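4. Floor Pickup: first run in a furnished room

Read section 3 (Room map) before you start. Floor Pickup won't appear in the Trulix menu until a room map has been saved and named.

Floor Pickup uses both arms. The left arm carries the basket by its rim and the right arm picks up items and drops them in. The routine is meant for light, dry household litter: bottles, wrappers, paper, small packets. It is not a vacuum and won't deal with crumbs or dust.

4.1 Before you start

1. Choose a round basket with an open top and a rim the gripper can close on. Baskets with a lid or a swing top are not supported.
2. If you use a bag, fold it over the rim all the way around and tuck in any loose ends. A twist of bag hanging outside the basket can get between the finger links.
3. Set the basket on the floor with at least 45 cm of free space on the side the robot will come from.
4. Push power cables back toward the wall. Thin white cables on a light floor are the ones the cameras miss most often.
5. Lock the wheels on TV stands, air purifiers and anything else that rolls.
6. Charge the battery to 100 percent for the first run. Later runs can start at any level above the warning mark.

CAUTION: Keep hands and hair away from the finger links whenever the arm light is on. The links close toward the middle and the gap between them is narrow.

4.2 Teaching the basket

1. Open Trulix and select Floor Pickup, then Teach Basket.
2. Stand back and press Begin. The left arm lowers toward the rim and stops.
3. Check the wrist view on the tablet. The rim should run between the fingers. If it doesn't, use the arrow keys to nudge the arm.
4. Press Grip, then Lift.
5. Watch the basket for a few seconds. If it slips, press Lower and go back to step 3.
6. Press Save Basket and give it a name.

Note: A basket taught with a bag and the same basket without one are saved as separate entries.

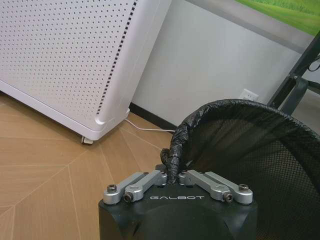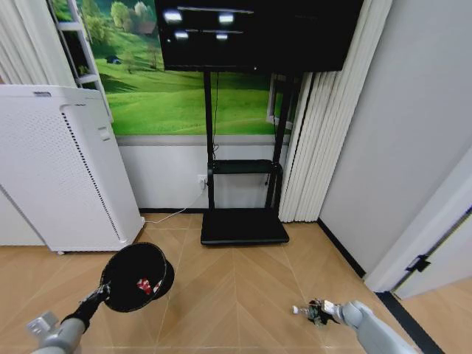
Left gripper on the basket rim, bottle in the right gripper 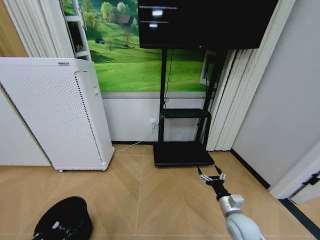
Right gripper open, near the TV stand

Page last changed: September (D. Dudek)

4.3 Running the pickup

1. Select the saved room and the saved basket.
2. Press Start. The robot looks over the floor and marks the items it has found on the tablet.
3. Tap any item you want left alone. It turns gray on the list.
4. Press Confirm.
5. Stay in the room for the whole of the first run – later ones can be left to finish, as long as no children or pets are in the room.

The robot makes 2 tries at each item. After the second miss it moves on and adds the item to the Skipped list.

CAUTION: Do not take items out of the gripper by hand. Press Pause, then Release, and let the item drop.

4.4 If something goes wrong

Basket not found: Dark baskets in front of dark furniture are hard to pick out. Move the basket in front of a plain wall and teach it again.

Bottle dropped on the way: Lower the right arm speed one step under Settings, Arms.

Arm stops near a stand or table leg: The keep-out zone is too wide. See 3.6.

For anything else, write to Giorgia Sartori at the Votura service desk and attach the run log.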